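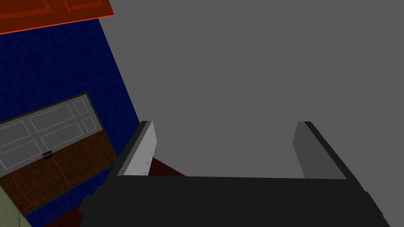
Projects > Korora > Gripper trials > Progress

Sim comparison of the two wrist cameras is done, Gaetano has the logs. 74 runs on the Risto jaw, 69 on the Vasić. View down the palm is usable – both fingers in shot when open, left inner face a good bit paler than the right, so Aiguo wants the lighting evened out before we compare contact detecton.

Drawer and tray reach: arm pose OK, finger gets into the grey tray. Two controller faults, both logged. Still slow on the wrist turn.

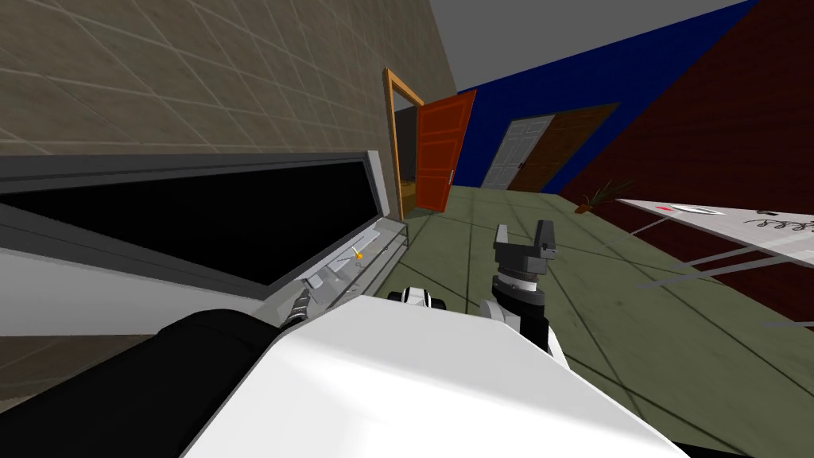 Next period

Swap to the Botutis controller, rerun both jaws. Nhàn needs 2 more weeks of compute – pls confirm. Costs to folow.
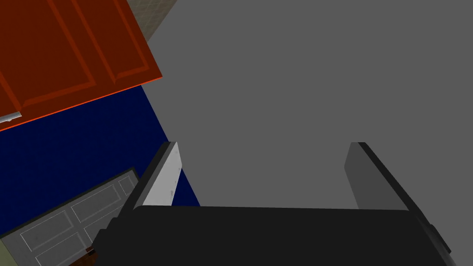
Wrist view, jaws open, nothing gripped.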